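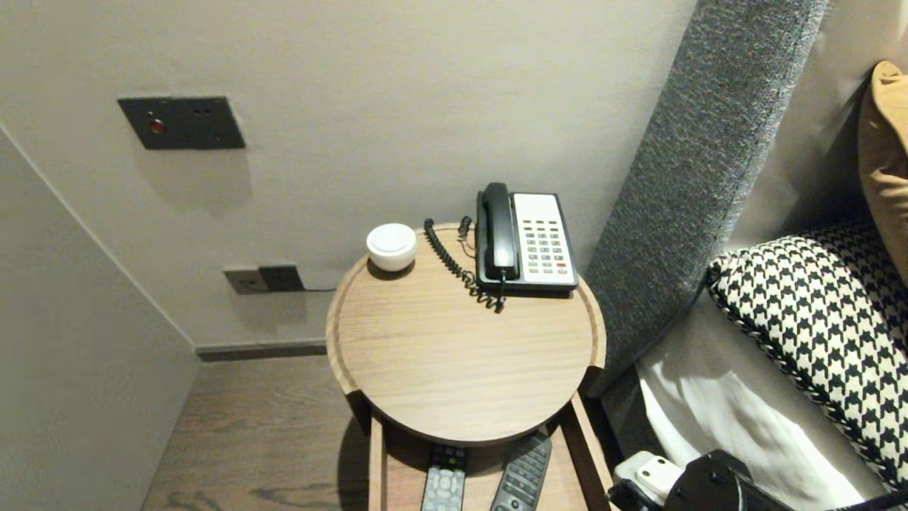 Subject: Re: [hotel-automation] Budget for the bedside work - one arm or two?
From: Şengül Kahraman
To: the list

Dear all, and Cengiz in particular,

Thank you for the kind words about my notes on the corridor trolleys, and apologies for taking so long over this. We had the auditors in and I have been living on biscuits. I'll go through your message bit by bit, as it raises nearly everything we argued over at Dresitz before we signed anything.

Cengiz Polat wrote:

> We have been asked to put a figure in next year's budget for room-tidying
> equipment at the Pirno house. The task list so far is bedside only: put the
> remotes back where they live, set the handset on the phone properly,
> straighten the cushions. Vanov have quoted for a single arm on a wheeled
> base, Kocsis for a base with two. The Kocsis is a good deal dearer and my
> manager would like a reason. Also, has anyone worked out what to allow for
> fingers and other bits that wear? Neither quote mentions them.
>
> Grateful for any experience, good or bad.
> Cengiz

On the question of arms, I would start with the furniture and leave the brochures in the drawer for a week. Bedside tables look like the easiest thing in the building until you go round with a tape measure. The top is small, the bed is hard up against one side, the wall is behind, and anything kept on a shelf under the top has to be reached from the front with the hand held fairly flat. We wrote down the height of the shelf opening and the gap between table and wardrobe for every type of room we have, and that one sheet of paper was worth more to us than both sales visits put together. Do ask each supplier to tell you in writing how thick their gripper is across the knuckles, fingers closed. Ours took a fortnight to find out!

Then there are the cords. A coiled telephone lead wanders wherever it likes, and if the handset has to be lifted it's a great help to have something else keeping the lead out of the way. That was the argument that won it for two arms with us. If your list were only remotes and cushions I think I'd have been quite content with one, and I would say so to your manager - it makes the case stronger if you can point to the one job that needs the extra money.

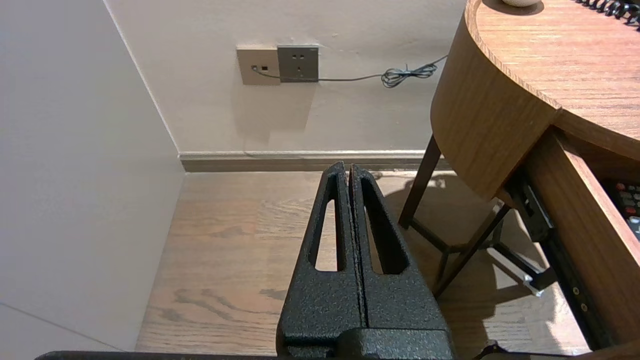

What should go in the budget for spare fingers and small parts?

We set aside 275 for each arm for the year, kept as its own line so that it couldn't be swallowed up by the service contract. It covers finger pairs, pads, fixings and a replacement cable for the wrist camera. Fingers are the part you'll want to change as you learn the rooms, quite apart from wear, so please don't let anyone talk you into a single spare pair.

The other line I'd urge on you is preparing the rooms themselves. We put in 2473 for the first floor, mostly cable clips, short trunking and an electrician's time, and I only wish I had asked for it in the same application as the machine. Going back in December for more money was not my happiest morning. Leads hanging below a table are a nuisance to the cleaners as well, so housekeeping were glad to back it, and you may find yours will too if you catch them before their own bids go in.

As for the quotes, try to get both firms to price a trial in one of your real rooms with the furniture left exactly as guests have it. Kocsis gave us 7 days and were very decent about it. Vanov wanted to use their own showroom table, a lovely big square thing with nothing near it, and I'm afraid I was rather short with them. They may have changed their ways by now, so do ask.

I can send you our room sheet and the wording we used for the trial, if that would help. Write to me off the list, as the file is a large one and I was told off last time for clogging up people's inboxes.

Warm wishes to everyone at Pirno,
Şengül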